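# Dratus customer tracking for a small shop: review after one quarter
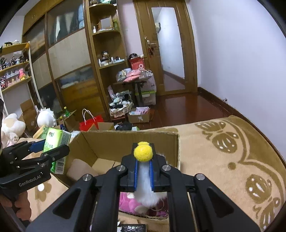 Dratus is a browser-based customer list with reminders, tags and a basic mailing tool, sold to businesses with fewer than ten staff. I ran it for a quarter alongside the spreadsheet it was meant to replace, using the records of a small pet and gift shop. The stock matters here only in how it is recorded. Dratus ties each sale to a customer by barcode, so anything like the green and white soft package, with a barcode at its lower end, goes in with one scan. Something like the white fluffy strip with a fuzzy yellow ball at the top has to be entered under a product code of your own, and the free text field for that stops at 100 characters.

## Import

The starting file held 2,404 customer rows, exported as CSV. Dratus accepted 2,012 of them on the first pass. The rest went into a holding list marked "check", with a reason given per row. Most were duplicates with different spellings of the same street. Merging is done two rows at a time and cannot be undone, so keep the original file.

Column matching is manual. The names are remembered for the next import, but the date format is not, and it goes back to month first each time. I caught this only when reminders for September began to appear in the wrong place.

## Tags and groups

A tag is a single word. A group is a saved search over tags, dates and spend. The search is quick and the rules are shown in plain text, for example:

`tag = regular AND last visit > 60 days`

Brackets are supported, OR is supported, NOT is missing. To find customers who have never had a discount, you have to tag all those who have, export both lists and compare them elsewhere. Fluneck, which I used before this, handles the same job with one tick box.

Groups update overnight. A customer who buys at 10 in the morning may still receive the "we have missed you" message at noon. There is a manual refresh button, but it sits in the settings page and works on one group at a time.

## Mailing

The mail editor has four layouts and no way to add a fifth. Text and links behave as expected. Pictures are squeezed to a fixed width and come out soft on larger screens.

My largest test went to a group of 549 customers who had bought twice or more. Sending took under a minute. The report lists delivered, opened and clicked -- in that order, with no way to sort by link. Opens are counted each time a message is loaded, so one keen reader can look like several. I would use the click column and ignore the other.

Unsubscribes are handled properly. The customer is removed from every group at once and cannot be added back by an import.

## Reminders

This is the part I would pay for. A reminder can be set from a customer record, from a sale or from a group, and it stays on the front page until it is closed or moved. Moving it asks for a short note. After a few weeks the notes form a usable history of who was rung, who was out and what was promised.

Repeating reminders are limited to weekly, monthly and yearly. Every two weeks is not offered.

## Faults found

- The scanner field loses focus after a failed scan. Click back into it before trying again.
- Names with accents display correctly on screen but break in the CSV export. "Văduva" came out with a question mark in the second position.
- The phone view hides the notes column.
- Logging in on a second computer logs out the first without saving.

I reported the export fault. A reply came the next day and the fix arrived with the following update. The other three are still present.

## Compared with Vadell

Vadell does more and needs more setting up. Its groups update at once and it has the missing NOT, but its reminders live in a separate calendar and do not keep notes. Its import rejected the whole file over a single bad row -- twice.

## Rating

Import: fair. Groups: fair. Mailing: poor to fair. Reminders: very good.

Suitable for a shop with one till and one person doing the follow-up calls. With two people working the list at the same time, the login fault alone would rule it out for now.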